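Loss of Grip During Tool Dipping: Fault Report

Robotics Project Course, Final Report
Arm: Varnodex, two-finger gripper
Station: Mivbridge lab, bench 2

1. Background

Our project was a color dipping task. The arm picks up a thin tool, lowers it into a tin of color, lifts it, and moves to a sheet of paper. The tins sit on a cork board so they do not slide. We wrote the motion program in the spring and had it running without supervision by the end of April. In May the gripper let go of the tool over the board and the arm kept moving. This report covers that fault, what we found, and what we changed.

We had planned to report on line quality. We dropped that section after the fault because the data after run 1481 could not be trusted.

2. Setup

Red and blue were used in all tests. The order of colors was set in the program file and did not change. The wrist camera recorded every run, but it was only used for logging. The program did not look at the picture to decide anything, and this matters later.

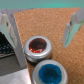
Each run had four steps: close on the tool, lower to dip height, hold for 600 milliseconds, and raise. Dip height was a fixed number measured by hand from the cork. Finger closing was also a fixed number. The gripper reports motor current, and we logged it, but we had not set a limit on it.

3. What happened

On run 1481 the arm lowered to dip height and the tool touched the bottom of the tin. The fingers stayed at their commanded position, but the tool was pushed up between them and turned. When the arm raised, the tool dropped onto the cork. The program had no way to know this. It went to the paper, made the stroke with nothing in the fingers, came back, and closed on air.

The next move lowered the bare fingertips into the tin. One of us reached toward the board to pick up the tool while the arm was still in its cycle. The arm came down a short distance from that person's hand. Another team member pressed the stop button. There was no injury. We reported it to the lab the same afternoon.

4. Finding the cause

We first suspected the fingers, which are plastic and bend a little when they close. We swapped them for the spare set and repeated the dip 40 times with the same program. The tool slipped on three of those dips, so the fingers were not the main cause.

Next we checked the dip height. The number in the file was correct for the board we started with. The board had been replaced in April and the new one is thicker. We had not measured again. The tool was now being pressed against the bottom of the tin on every dip, and most of the time friction was enough to hold it.

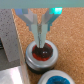
The current log supported this. On a normal dip the current in the finger motor stays flat during the hold. On the dips from late April on, it rises at the end of the lowering move and falls again when the arm raises. At run 1481 it drops suddenly in the middle of the hold. We had this signal the whole time and had not plotted it.

5. Changes

Dip height is now measured at the start of each session by touching the cork with the arm at low speed. The value is saved with the date. If it differs from the last session by more than 1 mm, the program will not start until someone confirms it.

The program stops if finger current drops below the holding level between the pick and the return. It also stops if current rises too much while lowering.

The team rule is that no hands go over the board unless the stop button is pressed in. We put tape on the bench around the arm's reach. The Erkley lab manual already says this, and we had all signed it.

6. Results after the changes

We ran the task until the run counter reached 2623. The current check stopped the arm five times. Four of these were real slips and one was a loose connector at the gripper. No tool was dropped onto the board while the arm kept moving.

7. Remaining problems

The check cannot tell if the tool has turned but is still held. A turned tool gives a bad stroke and the program carries on. Using the wrist camera for this was discussed, but we did not have time to build it. The current limits were set for one tool only and need to be set again for a thicker one.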